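Notes on Choosing a Work Surface

9 Dec 2022

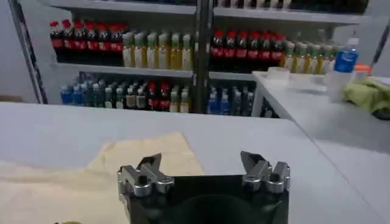 The decision to replace the desk in my study was taken in July, after the old pine one had acquired its third burn mark. I had assumed that colour would be a minor matter and gave most of my attention to height and depth. My correspondent Vy Quan advised otherwise. A light grey top with a straight back edge, of the kind shown, throws the lamp back gently and does not tire the eyes during an evening of letters. White was considered and declined.

Two suppliers were approached. Drumel quoted 312 pounds, delivery included, with a wait of five weeks. Thân asked 300 but would not carry the top upstairs - a serious objection in a house with a turning staircase. The order went to Drumel.

Định Tô has asked whether the surface needs oil. It does not. A damp cloth is sufficient, and the maker's leaflet advises against polish of any kind. The old desk remains in the garage and may be collected by any reader who wants it.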